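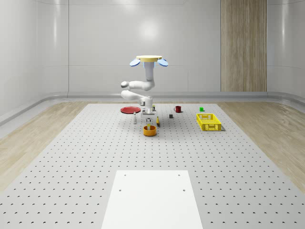

搬家询价表中物品清单的填写问题与改进
课程项目报告(物流信息方向)

摘要

本项目研究小规模搬家的在线询价表。我们整理了 Guretti 搬运公司提供的一批脱敏询价记录,对照装车单,查看客户在询价阶段填写的物品清单和实际装车的物品有哪些差别,并据此设计了一份新的填写表。新表在 Haverford 校区的学生中做了试填。结果显示,漏填主要集中在厨房零碎物品、阳台物品和拆卸后才能搬出的家具三类,改用按房间填写的方式后,前两类漏填有所减少,第三类变化不大。

关键词:搬家;询价;物品清单;表单设计

一、背景

个人客户搬家之前,一般先在网上提交一份询价表,写明起止地址、楼层、有无电梯、日期和物品。搬运公司按表报价,到搬家当天再派车派人。如果清单写得不全,车可能不够大,或者人手不够,现场就要加价或多跑一趟。客户觉得公司临时涨价,公司觉得客户少报,两边的投诉大多从这里开始。

我们最初的选题是比较各家的价格,做了两周后放弃了。各家报价的口径不一样,有的含打包材料,有的不含,有的把等候时间单独计费,放在一张表里没有可比性。后来与 Guretti 的调度部门谈过一次,对方提到真正麻烦的是清单,于是把题目改成现在这个。

Guretti 的业务以一居室和两居室为主,客户中学生和刚工作的人较多,自己没有仓库,当天装当天卸。长途和国际搬家不在它的业务范围内,所以本报告的结论也只适用于同城小规模搬家。

二、数据来源

Guretti 提供的记录共 404 份,每份包括一张询价表和一张装车单。询价表由客户在网上填写,装车单由搬运队在现场手写,事后由办公室录入。姓名、电话和门牌号在交给我们之前已经删去,只保留街区。

询价表原有一个“物品说明”栏,是一个自由填写的文本框,上限 2000 字。绝大多数客户写得很短,常见的写法是“一张床、一个柜子、十来个箱子”。也有客户写得很长,把每本书都列了出来,但没有写衣柜。文本框旁边没有提示,也没有例子。

装车单按物品逐行记录。全部装车单合起来将近 4000 行,由我们组三名成员分头录入统一的表格,录完后交换抽查。抽查中发现的主要问题是同一种东西叫法不同,例如“五斗柜”“斗柜”“抽屉柜”,录入时统一为一个名称。搬运队有时只写“杂物若干”,这样的行无法对应,单独放在一类,不参加后面的比较。

三、比较方法

比较时以装车单为准。装车单上有、询价表上没有提到的,记为漏填;询价表上有、装车单上没有的,记为多填。客户只写“箱子若干”的,凡是能装进箱子的东西都不算漏填。这一条在组里争论过,有人认为这样会把漏填算少。最后仍然采用,理由是调度员看到“若干”时通常会打电话再问一次,公司方面有补救的机会。

多填的情况不多,主要是客户后来把旧家具卖掉或扔掉了。多填会使公司派出偏大的车,客户付的钱偏多,但很少引起投诉,本报告不再讨论。

四、漏填的类型

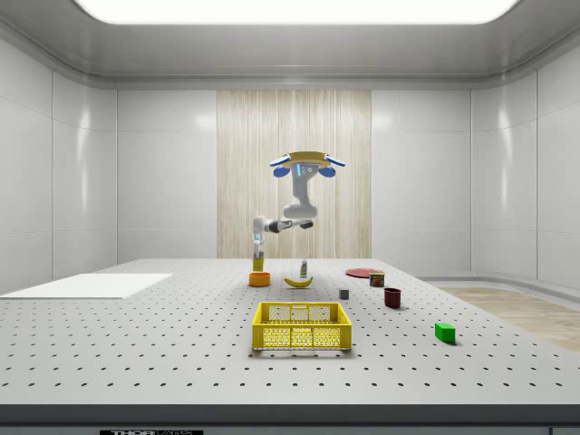 厨房是漏填最多的地方。客户填表时想到的是冰箱、微波炉、餐桌,很少有人想到台面和橱柜里的东西。调料瓶、碗、锅盖、保鲜盒,单件都不占地方,合起来却要好几个箱子,而且收得最晚,常常到搬运队进门时还摆在外面。图中的黄色小瓶和橙色的碗就是这一类东西,客户不会在“物品说明”里为它们写一个字,装车单上也多半并入“厨房箱”。我们的处理办法是让客户估计箱数,不要求列出单件。瓶子里有没有东西需要另外问,Guretti 规定已开封的液体由客户自己带走,不上车。

第二类是阳台和过道的物品,包括晾衣架、花盆、自行车、鞋架和折叠梯。这些东西不在任何一个“房间”里,客户在脑子里按房间走一遍时会跳过去。花盆的问题还在于不能叠放,一排花盆占去的车厢地面比一个衣柜还多。装车单上有一份写着“花盆,后排全占”,那一单最后跑了两趟。

第三类是需要拆卸的家具。客户一般会写上这些家具,漏掉的是“需要拆”这一条。床和大衣柜进门时多半是散件,在屋里组装好以后就再也出不去了。客户搬进来时是卖家具的人上门安装的,自己并不清楚门宽和柜宽差多少。严格说这不算漏填物品,但对工时的影响最大,调度部门要求我们一并统计,所以列在这里。

除上面三类以外,还有地下储物间、楼道公共柜和寄放在朋友家里的东西。后一种涉及中途加一个停靠点,询价表上原来没有地方可填,客户往往在路上才告诉司机。

五、新表的设计

新表把一个文本框拆成几页,每页对应一个区域,顺序是卧室、起居室、厨房、卫生间、阳台与过道、储物间,最后是“别处还有东西吗”。每页先列出常见物品,客户点选数量,页末保留一个短的补充栏。常见物品库共收 300 项,从装车单录入结果中按出现次数选取,名称也采用装车单上的叫法,便于搬运队核对。

物品库最初按体积排序,大件在前。试用时发现客户点完前几项就翻页,后面的小件没有人看。第二稿改为大件小件分成两栏并排,小件一栏只问箱数。箱子的大小配了文字说明:“能放进一台微波炉的箱子算一个”。组里考虑过用尺寸表示,但家里没有卷尺的人很多,写尺寸反而会空着不填。

拆卸一项放在床和衣柜的下面,选了床或衣柜后才出现,问的是“这件家具是在屋里组装的吗”,可选“是”“否”“不清楚”。选“不清楚”的由调度员打电话核实。

页面原型用 Pollier 表单工具制作。这个工具可以设置条件跳转,但每一页只允许一层条件,所以“有床—需要拆—有没有工具”这样的连续提问做不出来,只能把后两问并在一起。导出的数据是一行一份,物品数量分散在很多列里,需要再转换一次才能和装车单对照。转换用的小程序附在报告电子版后面。
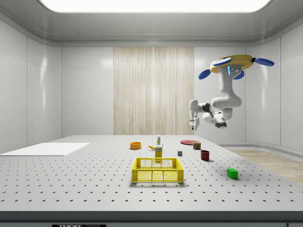

第 11 页

六、试填

试填在 Haverford 校区的学生宿舍区和附近的 Plevitz 公寓进行,时间在六月,正好是学期末搬出的时候。参加的人分为两组,一组填旧表,一组填新表,填完后由组员带着清单到房间里逐项核对。核对时不动任何物品,柜门由住户自己打开。

试填没有和真实的装车单对照,只和组员核对的结果对照,这一点与前面的比较不同。原因是很多学生并不请搬运公司,自己借车或者分几次坐公交搬完。

旧表组的情况与 Guretti 的记录接近,厨房和阳台漏得最多。新表组在厨房一项上明显改善,几乎每个人都填了箱数,不过估得普遍偏少。两居室的住户偏差更大,合住的人只填自己的那一半,公用的锅和餐具没有人认领,两份清单里都没有。Plevitz 公寓里这样的情况有好几户。

阳台与过道一页起了作用,自行车和鞋架基本都填上了。宿舍没有阳台,这一页对宿舍住户是多余的,有人在补充栏里写了“没有阳台为什么要问”。后来在首页加了住房类型一项,选宿舍的直接跳过,过道的物品并入卧室页。

拆卸一项的效果不好。选“不清楚”的人很多,宿舍里的家具属于学校,本来就不搬,而公寓里的衣柜有不少是房东留下的,住户不知道是怎么装进去的。严格地说,不搬的家具不应当出现在这一问里,第三稿把问题的位置调到数量确认之后,但没有时间再做一轮试填。

填写时间方面,新表比旧表长。旧表组几分钟就能写完,新表组大多要多花一倍的时间,用手机填的更慢。有两个人填到厨房页就退出了,问起原因,一个是要去上课,另一个觉得“太细”。Guretti 的调度部门看过之后表示可以接受,但希望客户能中途保存,Pollier 的免费版没有这个功能。

七、讨论

新表解决的是客户想不起来的问题,对估不准的问题帮助有限。箱数偏少的现象在两组中都有,询价时可以由公司按房型加上一个余量,余量取多少需要有真实订单来算,我们的试填人数不够,也没有装车结果,因此没有给出数值。

合住的情况应该单独处理。一种办法是在首页询问是否与人合住,以及公用物品由谁搬。另一种办法是允许两个人共同填写一份表。前一种容易实现,后一种在现有工具里做不了。

有同学在中期答辩时提出用手机拍视频代替清单。市面上确有公司采用视频看房的方式估价,但需要专人观看和登记,Guretti 的办公室白天只有两个人接电话,目前没有条件。视频也拍不到柜子里面,厨房的问题仍然存在。

楼层和停车的信息不属于物品清单,本项目没有改动。整理记录时注意到,装车单备注里提到“车停得远”的单子,工时普遍比预计长,以后的小组如果继续做这个题目,可以从这里入手。

八、不足

数据只来自一家公司,且都是成交的订单,询价后没有下单的客户没有装车单,无法比较。这些客户也许正是嫌表难填或报价偏高的人。

装车单是现场手写的,搬运队忙的时候写得简略,“杂物若干”一类的行集中在月底,月底的漏填可能被低估。

试填的对象是学生,有孩子的家庭和老年住户没有涉及,儿童家具、轮椅、助行器等没有进入常见物品库。

九、组内分工

三名成员共同完成装车单的录入。一人负责与 Guretti 联系并编写转换程序,一人负责新表的页面和文字,一人负责 Haverford 和 Plevitz 两处的试填安排。试填后的入户核对由两人一组进行,报告由全组分节撰写,第五节和第六节在答辩后作过修改。

附录
附录一 常见物品库(按区域排列)
附录二 新表第三稿各页文字
附录三 数据转换程序说明
附录四 入户核对记录表样式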